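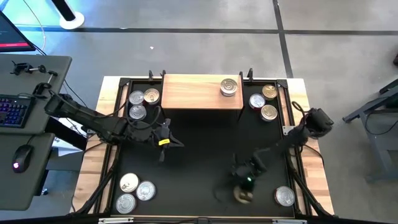

Slide 4. Two-arm cell, can sorting task

Task for this set: cans start in clusters near the corners of the black surface. One episode is one full rearrangement, with the raised wooden block as a target for a single upright can. Either arm may take any can it can reach.

Pendwood, the June set, has 63 episodes from 2 operators. Say the split out loud: 20 held out, the rest for training. Do not read the file names.

Lid color varies (silver, gold, one whitish). Keep that in. Earlier policies trained on one lid type failed on the others.

Idle arm: we record it anyway. Joint values go in at every step, moving or not.

Slide 5. Wrist view

Point to the fingertips first. They stay at the bottom of the view, so the model always has a fixed reference. Then point to the streaks. Fast arm travel smears the background, and we do not filter these out. The policy will get the same kind of input at run time.

Pause for questions.

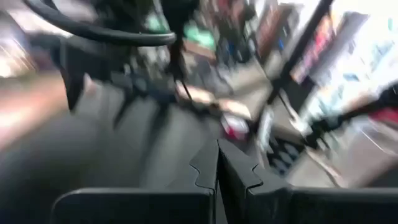

Gunnel Björklund objected in the dry run that blurred steps should carry less weight in the loss, and that keeping them at full weight teaches the model to ignore the wrist camera. Reply: we tested half weight on Stirnix and grasp success dropped. Show the backup table if pressed.

Slide 6. Labels

Success is marked per episode by the operator, then checked by Tekle Woldegiorgis. Disagreements are dropped from the set. Move to slide 7.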